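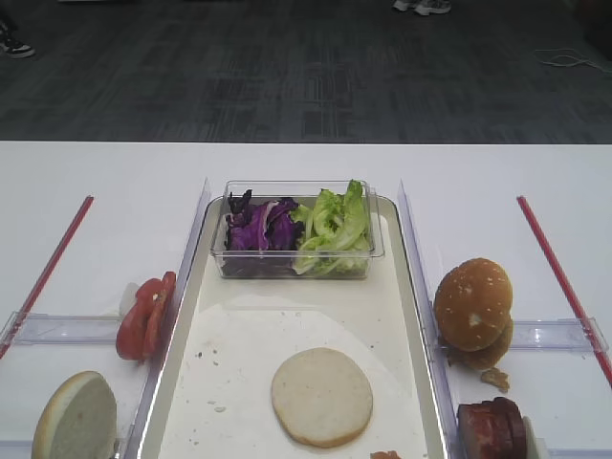 OPEN DAY TALK, LAVOIE HALL – my notes, 2021-07-22

1. Hello and why food
Welcome, phones off, exits at the back. Say who we are – Fluderthorpe, building arms since 2013. Then straight to it. Bread is hard. Every bun a diffrent shape. Lettuce is worse.
Ask the room who has dropped a tomato slice this week. Wait for hands.

2. The bench
Keep short, they can walk up after. Tray in the middle, greens at the far end, the rest standing on edge along the clear dividers. Standing up = two fingers can get either side. Flat slices, we lost most of May to those. Patty is the one to talk about, soft and it slides.

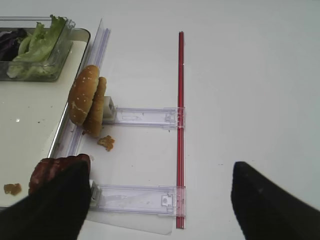 Visitor from Gastwood asked at the last one whether it wouldn't be quicker to just have a person do it. Yes, it would. Say so, don't argue. A good cook beats us easy. Point is the late shift at Kadov, where they can't fill the job.

3. What the arm does
Slow down here!! Rushed it last time.
– reach, close, lift, over the tray, let go
– grip force: too much and the bun stays squashed
– 200 practice runs before we let the public in
Do not promise a full sandwich. If it drops one, keep talking. 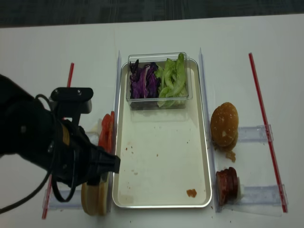
Greens go last in the talk becuase they get the most questions. No slice to grab, just a pile. We're still trying things. Offer to chat at the end, not from the stage.

4. Close
5 minutes for questions, then groups of 2 up to the bench. Hands behind the tape. Thank Lavoie for the room. Coffee is downstairs.
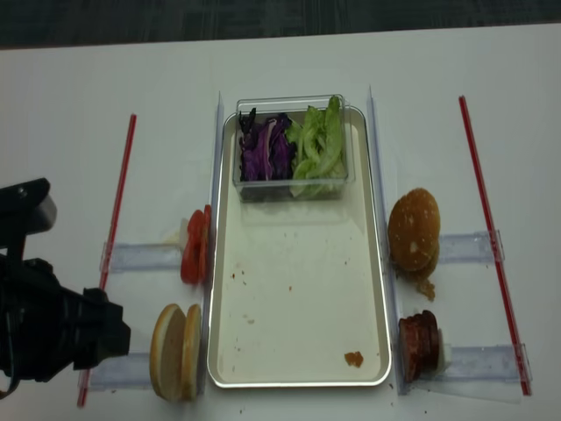

Gripper at the bun station, tray and greens in the center.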